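Thread. I've read one too many posts telling me my desk will change my life if I clear it, so I spent September testing the advice. I am not a convert. Notes follow.

The rule going around is the "one row" rule. Everything you keep on the desktop has to fit in a single row, side by side, nothing behind anything else. If it needs a second row, it goes in a drawer or out of the house.

I first ran into it in a newsletter from Handow, who sell desk trays. Keep that in mind. A company that sells desk trays has concluded that your desk is a problem.

Their email said a clear desk saves you up to 217 hours a year. Hours doing what? Compared to whom? I wrote and asked. I got a coupon.

Let's say it's true. That's more than half an hour every day of the year spent looking for a pen. If you are losing half an hour a day to a pen, a tray won't help you.

Anyway. My desk is a plain old table I got used in Fenbridge. No drawers. This matters, and the tidy-desk people always skip it. "Put it in a drawer" is advice for people with drawers.

So everything I took off the table went into a shoebox under it. By the second week there were 2 shoeboxes. I don't see how that's tidying. I moved the mess eighteen inches down and now I have to bend over to get at it.

What went in the first box: stapler, glue stick, the good scissors, three notebooks, a phone charger that fits no phone I own, batteries of unknown health.

What came back out within a day: scissors. Then a notebook. Then scissors again, because I'd put them back like a good student.

The pen cup was the one thing I expected to lose the argument over. Every guide says you need one pen. I had a cupful. I tested them all on the back of an envelope and most of them were dead, so fine, point to the guides.

But then the guides say get rid of the cup too and lay the pen flat. Why? A pen lying flat on a table is a pen on its way to the floor. The cup stays.

Water bottle. The strict version of the rule says no drinks at all, keep it in the kitchen. I tried that. I went to the kitchen, saw the dishes, did the dishes, came back with no water. The bottle stays too.

Toys. You're allowed one "joy object," and I would like whoever came up with that phrase to think about what they've done. I went with a puzzle cube, the small kind. I can't say it brings me joy. It gives my hands something to do on calls.

Then there's the tape measure. By every rule I read it belongs in a toolbox. I've used it more this month than the stapler, mostly to find out that things from the internet won't fit where I wanted them.

Case in point: the Rolberg monitor riser. People keep telling me to buy it. I measured. It would eat the back half of my table so that I could store things under it, in the dark, where I'd forget about them. That's a shoebox with better marketing.

Here's roughly what a row looks like with the survivors in it.

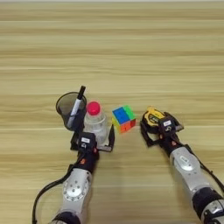

Pen cup, bottle, cube, tape measure. One row, more or less.

I'll admit the top half of the table looks nice with nothing on it. I like the wood grain. I'd forgotten it had stripes.

Does it make me work faster? I don't think so. I kept a list of finished tasks before and during. The lists are the same length. The handwriting is slightly better on the second one, make of that what you will.

Someone's going to bring up the Arango method, where you take a photo of your desk every night and put everything back to match it. I tried it for 6 nights. On the sixth I was nudging a marker around at 11 p.m. and decided to go to bed.

The post that started all this has 422 replies, and a good number are pictures of spotless desks. I'd love to see the same desks at 3 in the afternoon in the middle of tax paperwork. I asked for that in the replies as well. No takers so far.

Where I've landed: throw out dead pens, that part is solid. Keep what you reach for, even if it's ugly or belongs in a garage. Don't buy a tray before you've tried a shoebox, and don't trust the shoebox either.

The second box is still under the table. I haven't opened it since the middle of the month. The tidy people say that means I can toss it without looking. My passport might be in there, so no.

If you've kept a one-row desk going longer than a month, and you don't sell anything, reply and tell me where you put your mail.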